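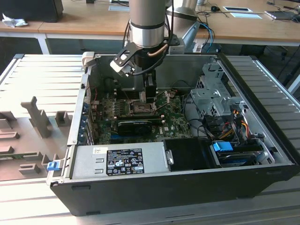
**What does the Brimholm kit do?**
Takes apart used desktop PCs, one part at a time, so the good pieces can be tested and sold again.

FOR RELEASE 03/01/2019

# Magnusson opens orders for Brimholm teardown kit

TRERASDEN – Magnusson is now taking orders for Brimholm, a bench kit for repair shops and small recyclers. One arm, one two-finger gripper, a set of printed fixtures, software. Fits on a work table. No cage needed at the speeds it runs, but shops should check there local rules first.

Work so far has been on black desktop cases with Dell boards. Case on its side, panel off, arm comes in from the top. Graphics cards, drives and cables are the parts most shops ask about – memory too.

"Opening the case is still a job for a person," said Borghild Nyberg, product lead. "Two minutes, maybe less. After that you load the next one and keep an eye on it."

The kit was tried at Fakside, a refurbisher that ran 715 machines through it. Average time per machine was around 11 minutes. Horacio Ledesma, shop manager at Fakside, said cables were the slow part. "Drives, no trouble. Cables we did by hand the first weeks. The September update helped alot."

Fixture files are included and can be printed on site. Magnusson has 35 case layouts in the library now, more on the way. Customers can send in their own – allow two weeks.

**Ordering**
Part number 1567 covers the full kit. Spare gripper fingers sold separately. Setup and one day of training included. First units ship in September.

Demo visits in Trerasden by appointment. Bring a case of your own if you like.

Press contact: Bastian Engelhardt, Magnusson
Orders and demos: Gunvor Skjelbred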